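About Us - Mahuika Home Ferments

Hi, and welcome! I'm the person who answers the emails, packs the jars and teaches most of the classes, so if you've been in touch with Mahuika at all, we've probably already met.

I didn't set out to run a fermenting school. I was working in the office of a flooring supplier in Drestham and had a garden that gave me far too much cabbage. A neighbor handed me a crock and a page torn out of a notebook, and the first batch of sauerkraut I made was so salty that even the chickens walked away from it. The second one was good. The third one I took to work in my lunch, and people started asking for some (and then asking for more, and then asking me to come over and show them how). That went on for a couple of years of Saturday kitchens before I rented a room and put a sign on the door.

The room is still the same one, on the corner of Furnusano Street, upstairs from a shoe repair shop. We have one long table, a wall of shelves and a radiator with opinions. In July it gets warm enough up there that a crock of pickles can be done days ahead of schedule, so the summer classes lean toward quick things like dill beans, hot sauce and ginger bug. Winter is for kimchi, kraut and miso, all the slow stuff.

What we teach

The Beginner's Jar is where most people start. It's one evening, you make one quart of kraut and you take it home with a lid that lets the gas out. We go over salt by weight, how to keep everything under the brine, what a normal smell is and what isn't. I bring out a jar at each stage so you can taste the difference, and yes, you're allowed to make a face.

Hot Sauce Night is the loud one. We ferment the peppers ahead of time so you get to blend and bottle the same evening. Please don't wear contact lenses. I put that on the sign-up form and I'm putting it here too.

Miso is a full day and only happens in the cold months. You won't eat what you made for a long while, and I love that about it, though I know it's not for everybody! If you like, you can leave your tub on our shelf with your name on it and come visit.

We also do private groups, and twice now we've driven everything out to Pestthorpe for the harvest fair, crocks belted into the back seat like toddlers.

Who we are

There are 2 of us on the teaching side. I do the vegetables. Ridwan Tarigan does tempeh, soy and anything with a mold you want to keep, and he is much more patient than I am. He started out as a student in one of the first miso days, asked me a question about koji that I couldn't answer, and came back the next week with the answer written out. I asked him to teach that part from then on. His tempeh class fills up before mine do and I've made my peace with it.

How we run things

Classes are small, because the table is small. Jars, salt and vegetables are included in the price. Bring an apron if you're fond of your shirt. We wash up between every batch with hot water and plain soap, no bleach and nothing scented, and I'd suggest the same at home. Clean is plenty. People get very worried about sterilizing, and a lactic ferment really doesn't ask for it. A good sponge, a rinse, a clean towel and you're ready to chop.

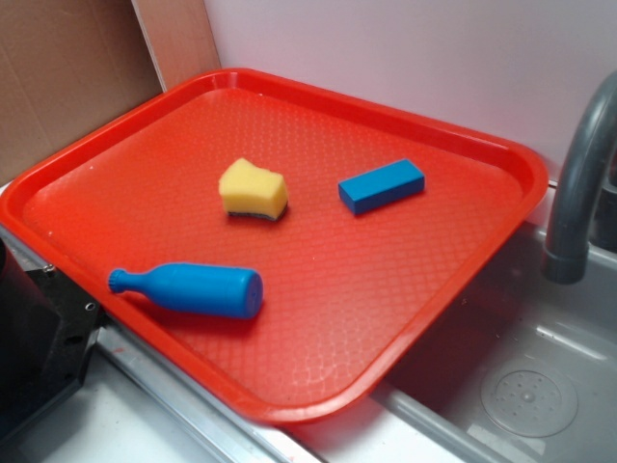
Ridwan Tarigan would like me to add that tempeh is fussier than kraut, that he does scald his trays, and that anyone who takes my easygoing approach into his class will be sent back to the sink. Fair enough. Kraut people, relax. Tempeh people, listen to Ridwan.

If your jar has gone strange at home, write to me. Send a photo and tell me how much salt you used, how long it's been going and where it's been sitting. White film on top is usually a harmless yeast and you can skim it off. Fuzzy and colored means the compost, sorry. I'd much prefer you ask than throw out a good jar or eat a bad one, and I don't charge for answering. I've been sent pictures of pickles at midnight, from a wedding, and once from a ferry.

Gift cards can be picked up from the shoe repair counter downstairs when we're out. Ask for the green envelope. The class list gets updated at the start of each month, and the waiting list for tempeh is a real list, so do put your name on it.

Page last updated August 4, 2020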